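Questions I get about leaving your job and working for yourself
Updated 2022-11-09

Do I need to have a business plan before I give notice?
No, and I didn't have one. I had a notebook, a savings account and one client, Flikley, who paid me $400 a month to tidy up their newsletter. What I'd want you to have is one person who has already paid you. A plan with no customer in it is mostly homework.

How much money should I have saved?
I hate this question because your rent isn't my rent! Sit down with your last few bank statements and find your bare-bones month (food, housing, insurance, phone, the dog). Mine came to $858 after my half of the rent, and I left with enough to cover the whole winter.

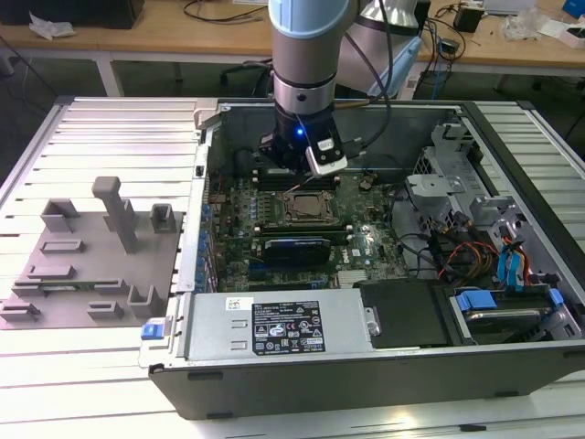

Will I lose my skills if I step away from my field?
I worried about this a lot when I left Gestis, and so do most of the people who write to me. You'll get rusty at the stuff you don't touch, sure, but the way you think sticks around. If your old work was hands-on, keep your hands in it a little. A desktop tower laid on its side with the motherboard showing still makes perfect sense to somebody who spent years in hardware, and that's a thing you can charge for.

Should I pick a niche right away?
Give it a few months. I said yes to nearly everything at first, including a product catalog for Leclerc that I was terrible at, and that's how I found out I liked coaching.
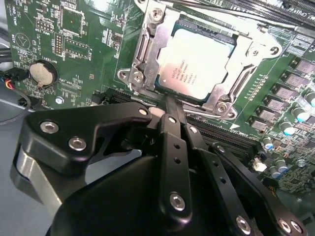

What do I say when people ask what I do now?
Oh, this one made me sweat at parties. Say it plainly and in one sentence, and don't apologize for it. Be specific, too. "I do computer stuff" gets you a polite nod, but if you can look at an Intel Xeon in an open socket and talk about it in normal words, then say you help small offices with their workstations, and watch who asks for your number.

Can I go back if it doesn't work?
Yes. I have clients who went back, and a couple of them got better pay than before. Leave on good terms and stay in touch with the people you liked.

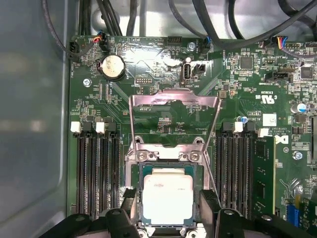

Processor in its socket, load plate open.

How do I work with you?
I take on 2 new people each November through my Bivivance program. A single call is $145, and you can book just the one and see if we get along.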